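Care and Storage of Plastic Food Containers
Household Guidance for Residents and Kitchen Users
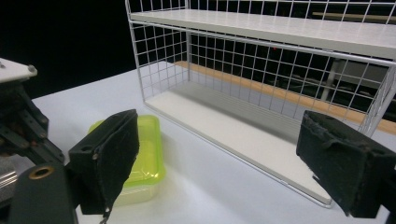
Plastic containers with fitted lids are among the most heavily used items in any shared kitchen, and among the most frequently replaced. The Virnley Residents' Housing Service supplies them to every kitchen in its buildings. Over the past year the Service issued 1,147 replacement containers and lids, a large share of them for damage that ordinary care would have prevented. The guidance on this page applies to the shared kitchens at Prirnberg House and Jesar Court. Residents with private kitchens are welcome to follow it as well.

Before first use

New containers should be washed by hand in warm water with a small amount of dish soap, rinsed, and left to dry with the lid off. Any paper label should be removed at this stage. If adhesive remains, rub it with a little cooking oil on a paper towel, wait a few minutes, and wash again. Scouring pads should not be used, as they leave fine scratches in which grease and color collect.

Check the underside of the container for the maker's symbols. Not every plastic container is suitable for the microwave, the freezer, or the dishwasher, and the lid may be marked differently from the base. Where no symbol can be found, treat the container as suitable for cold storage and hand washing only.

Filling

Allow hot food to stop steaming before the lid is pressed down. Large quantities of soup, rice, or stew should be divided among shallow containers so that they cool quickly, and all cooked food should be refrigerated within 2 hours of cooking. A deep container of hot food placed directly in the refrigerator will warm the shelves around it and cool slowly at the center.

Leave a finger's width of space below the rim for food that will be refrigerated, and somewhat more for liquids that will be frozen. Wipe the rim before closing. A single grain of rice caught under the lid is enough to cause a leak in a bag.

Tomato sauce, curry, and beet dishes will color most clear or pale plastic. A thin coating of cooking oil, wiped over the inside of the container before filling, reduces staining considerably. Residents who cook such dishes often may prefer to keep one container for them alone, or to use glass.

Labeling

Every container placed in a shared refrigerator must carry the resident's name, the contents, and the day on which the food was cooked. Masking tape and a pen are kept in the drawer nearest the refrigerator in each kitchen. Tape should go on the side of the container, where it can be read when containers are stacked. Labels on lids are easily separated from the food they describe.

Leftovers are to be eaten or frozen within 4 days. Kitchens are checked every Tuesday morning, and unlabeled food is removed at that time. Containers emptied during the check are washed and placed on the open shelf, where they may be collected.

Washing

Rinse containers in cool water soon after they are emptied. Hot water at this first stage tends to set egg, milk, and starch on the surface. Once the residue is gone, wash in hot water with dish soap, using a soft sponge or cloth. Pay attention to the groove inside the lid. A soft toothbrush reserved for the purpose is the most convenient tool, and one is provided at each sink.

In the dishwasher, containers marked as suitable belong on the upper rack, face down, with lids standing between the pegs. The lower rack in many machines is close to the heating element, and a lid that has warped there will seldom seal again. Light items should be held in place by something heavier, or they will turn over and fill with water.

Dry everything fully before it is put away. Dishwashers leave moisture in lid grooves even after a full drying cycle, and a closed container put away damp will have a stale smell by the end of the week.

Odors and stains

For a lingering smell of onion, garlic, or fish, fill the container with warm water, stir in a tablespoon of baking soda, and leave it overnight. Wash as usual in the morning. Stubborn cases respond to a second treatment, followed by an afternoon standing open near a window.

Orange stains from tomato may be reduced by placing the washed, wet container in direct sunlight for a day. Gwawr Ruddock of the kitchen support office recommends turning it at midday so that each side receives light. The stain may not disappear altogether. A stained container that is smooth and free of odor remains fit for use.

Vinegar and bleach must never be combined — the mixture gives off a dangerous gas. Bleach is not needed for the routine care of food containers and is not supplied to the kitchens.

Storing empty containers

Square and rectangular containers should be nested by size, with the lids filed upright in a separate bin or rack beside them. This takes up less cupboard space than storing each container closed. Lids in a bright color are easier to match where a kitchen holds more than one range; at Jesar Court, Marianna Piątek has assigned one color to each size, and matching has become a good deal quicker.

Where containers must be stored closed, leave one corner of the lid unfastened. Do not store containers on top of the refrigerator or next to the stove.

Freezing and thawing

A 400 ml portion of soup or sauce is a practical size for one person and thaws overnight on a refrigerator shelf. Place a plate underneath. Plastic becomes brittle when very cold, and a container taken straight from the freezer should not be twisted, dropped, or struck against the counter to release its contents. Hold the base under cool running water until the food loosens.

When to replace

A container should be taken out of use when it is cracked, when the inside is deeply scratched or has turned rough or sticky, or when the lid no longer closes at every corner. A base without a lid may still serve in a drawer or cupboard for clips, string, and tea bags, provided it is not returned to the food shelf.

Replacements may be requested from Mattes Kasten at the Prirnberg House front desk or from Marianna Piątek at Jesar Court. Please bring the damaged item, including its lid if available, so that the correct size can be issued.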